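Why a Shared Workshop Should Record Its Own Housework

The Zerkville shared workshop has spent the better part of a year on Grundum, a two-armed household robot built from salvaged motors and parts cut on the premises. It is the view of this author that the project deserves continued support, and that its next stage should be judged by a stricter measure than the last.

The first stage was devoted to mechanics. Members produced 12 working joints and a control board, named Kondell, which runs both arms together. That work was sound. It was also, in the opinion of several members, the easier part. A machine that can raise a weight on a bench has shown very little about its fitness for a kitchen.

Réjean Leclerc, who leads the software group, has proposed that the second stage rest on recordings of ordinary chores, taken from head height and carried out by people at their own sinks and worktops. The proposal asks for 50 recordings by the end of March. I support it. Washing up calls for two hands doing different things at the same moment – one holding the lid at a slant, the other at the tap – and no written list of steps captures how the two are matched.

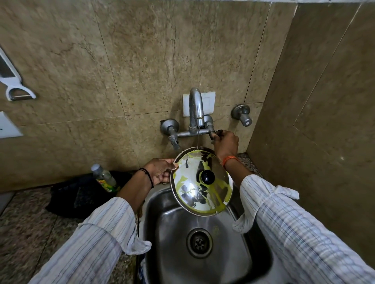 Should a home-built robot be expected to work in a kitchen that has not been altered for it?
It should, wherever this can be done safely, for a household ought not to replace its taps and sink to suit a machine.

Some members favour the opposite course. The Marchand plan would fit a practice kitchen with large handles and marked surfaces, and its supporters point out that it could be ready within 6 weeks. Speed has its merits, and a practice kitchen would be useful for early tests of grip. As a final standard it is too kind.

There remains the question of cost. The recordings require 40 hours of members' time, chiefly for sorting and labelling, and those hours will be taken from the repair bench. The workshop should accept this openly and publish the results, including the failed attempts – other small groups would gain a good deal from reading them.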